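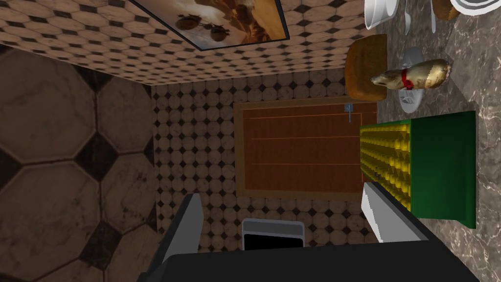

# Brudard kit plan: README

Last updated: February

Home | Plans | Sim sets | Parts | Contact

Search this repo... Go

Budget and buying notes for the two-finger gripper work. Read before you order anything. Supersedes the old spreadsheet, which had the spares in twice.

## What's in here

- plan.csv, one line per item, price, who from, lead time
- sim/, rendered household scenes, gripper view, 973 stills
- quotes/, PDFs from Postau and Evine
- notes.md, mess, will tidy

## Why sim first

Arm time costs money and we only have the one bay at Tunstall. Simulation runs on kit we already own. So the plan is: do the awkward household stuff rendered, see which items the gripper has trouble with, then buy fingers to suit. Food and foil-wrapped things on a worktop, trays, framed pictures. Flat things with a thin edge worry me most, a picture frame gives two parallel fingers not much to close on and it's wide with it.

Scenes are rendered, not photos. Don't use them to judge grip force or how finger pads wear. Fine for reach, approach angle, and whether the gripper body gets in the way of the view.

## Money

Total for this round: 1609 pounds. Not moving. Split so far:

- gripper, two-finger parallel, Postau quote, 973 of it (yes same number as the stills, not a typo)
- spare finger plates, one pair, 70
- cable and connectors, 52
- rest unspent, hold for the mount

Prices without VAT. Postau's quote includes delivery, Evine's doesnt, so compare the bottom line and not the unit price. Evine is cheaper on plates but only sells them in packs and we'd be stuck with plates for a gripper we might change.

Mount is the open question. The one at Tunstall may fit, someone needs to measure the bolt circle before we spend the remainder. Please write it in notes.md, not in an email.
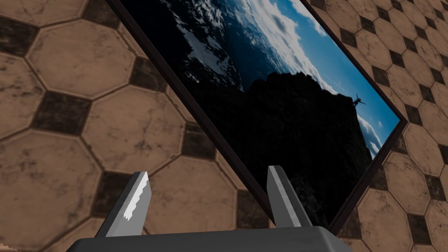 Back to fingers. Smooth plates are what's quoted. If the frame runs go badly we want something with more grip at the tips, so don't order a second pair until those runs are scored. Same goes for wider opening. Bigger stroke is a different gripper altogether and it blows the budget, would have to wait for next round.

## Order of buying

1. Measure mount
2. Gripper
3. Cable, same order as the gripper, saves a delivery
4. Plates, after scoring
5. Mount or adaptor with what's left

## Known gaps

- no line for a bench guard, assumed we re-use the old one
- Evine lead time missing, asked twice
- sim stills aren't sorted by object yet, names are just numbers
- some views are tilted right over, leave them as they are, the scoring script expects it
- plan.csv has a blank row near the bottom that breaks the sum, delete it if you're adding lines

## Changes

Added the cable line. Took out second gripper. Fixed teh Postau total.

Anything over 70 pounds that isn't in plan.csv, raise an issue first.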